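민 주민 텃밭 모임 회의록

일자: 2024년 8월 3일
장소: 멘엔트 건물 1층 작은 방
참석: Ľubomír Zeman(진행), Miloslav Oravec, Hina Shaikh, Njål Aasen
불참: Oldřich Vaněk(미리 연락 있었음)
기록: Hina Shaikh

한국어 기록은 이번에도 제가 맡았습니다. 표현이 어색한 곳이 있으면 다음 회의 전에 알려 주시면 고치겠습니다.

1. 지난 회의록 확인
지난 회의록은 수정 한 군데를 하고 승인되었습니다. 퇴비 상자의 위치가 "남쪽 울타리"로 적혀 있었는데 "북쪽 울타리"가 맞습니다. Miloslav 님이 지적하셨습니다.

2. 물 사용
7월에 물을 많이 사용하였습니다. 계량기 숫자로 3,135리터이고, 모임이 3월에 예상한 양보다 많습니다. Ľubomír 님은 저녁에 물을 주는 규칙이 잘 지켜지지 않는다고 말씀하셨습니다. 낮 열두 시에 호스를 쓰는 분이 아직 있습니다. Njål 님은 규칙이 입구 게시판에 체코어로만 붙어 있는 것이 문제라고 하셨습니다. 새로 들어온 회원 중에는 체코어를 읽지 못하는 분이 있습니다.
결정: 물 주는 시간은 저녁 8시 이후로 합니다. 안내문을 한국어와 영어로도 붙입니다. 한국어는 제가 쓰고 영어는 Njål 님이 쓰십니다. 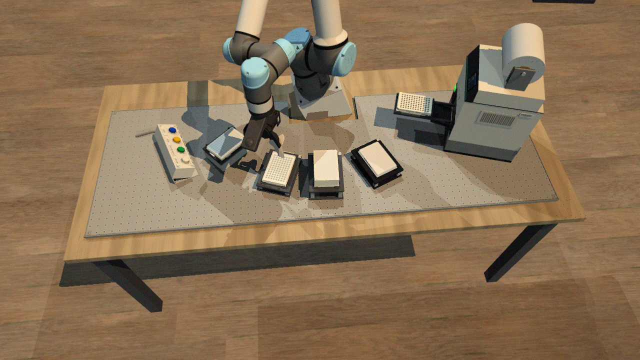 빗물통에 대하여도 이야기하였습니다. 지금 있는 통은 뚜껑이 잘 닫히지 않아서 모기가 생깁니다. Miloslav 님은 촘촘한 그물을 덮자고 하셨고 다른 의견은 없었습니다. 500리터 통을 하나 더 사는 문제는 겔티어 상점의 가격을 받은 다음에 다시 의논합니다.

3. 비어 있는 밭
9번 밭이 5월부터 비어 있고 풀이 허리까지 자랐습니다. 밭의 주인께 편지를 두 번 보냈지만 대답을 받지 못하였습니다. 회칙에는 두 달 동안 돌보지 않은 밭을 다음 신청자에게 줄 수 있다고 되어 있습니다. Ľubomír 님은 회칙대로 하자는 의견이셨고, 저는 전화를 한 번 더 해 보자고 하였습니다. 아픈 분일 수도 있기 때문입니다.
결정: 제가 이번 주에 전화를 드립니다. 연락이 안 되면 다음 회의에서 신청자에게 넘깁니다. 그동안 풀은 베기만 하고, 심어져 있는 까치밥나무는 건드리지 않습니다.

4. 토마토 병
여러 밭의 토마토 잎에 갈색 점이 나타났습니다. 역병인지 아닌지는 아직 확실하지 않습니다. Miloslav 님이 아픈 잎을 봉투에 넣어 가져오셔서 같이 보았으나 의견이 나뉘었습니다. 병든 잎은 퇴비 상자에 넣지 말고 일반 쓰레기로 버려야 한다는 점에는 모두 동의하였습니다. 가위는 다른 포기로 옮기기 전에 알코올로 닦아 주십시오.
구리 약을 쓰는 것에 대해서는 찬성과 반대가 있었습니다. Ľubomír 님은 지금 쓰지 않으면 8월 말에는 수확할 것이 없다고 걱정하셨습니다. 저는 옆 밭의 상추에 약이 날아가는 것이 걱정된다고 하였습니다.

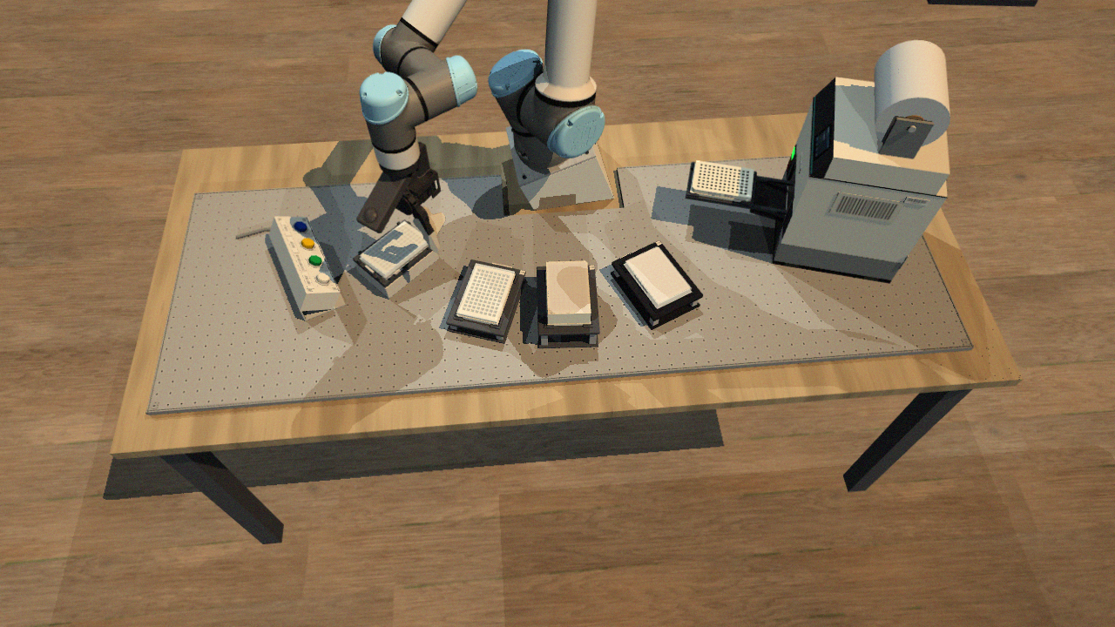
Njål 님은 약보다 먼저 아래쪽 잎을 따서 바람이 통하게 하자고 하셨고, 자기 밭에서는 작년에 그렇게 해서 9월까지 토마토를 땄다고 덧붙이셨습니다. 포기 사이가 너무 좁은 밭이 많다는 말씀도 하셨습니다.
결정: 우선 아래 잎을 따고 이 주일 동안 지켜봅니다. 약은 그 후에 다시 의논합니다.

5. 가을 수확 나눔
메스토드스카 길의 주민들도 초대하기로 하였습니다. 날짜는 정하지 못하였습니다. 호박 수프는 Oldřich 님이 끓이시겠다고 미리 전해 오셨습니다. 큰 냄비를 빌려줄 수 있는 분은 저에게 말씀해 주십시오. 그릇은 각자 가져옵니다.

6. 기타
- 창고 열쇠가 한 개 없어졌습니다. 가지고 계신 분은 Ľubomír 님께 돌려주십시오.
- 외바퀴 수레의 바퀴에 바람이 빠져 있습니다. Miloslav 님이 펌프를 가져오십니다.
- 마늘 씨를 같이 주문할 분은 게시판 종이에 이름과 양을 적어 주십시오. 품종은 아직 정하지 않았습니다.

다음 회의 날짜는 게시판에 알립니다.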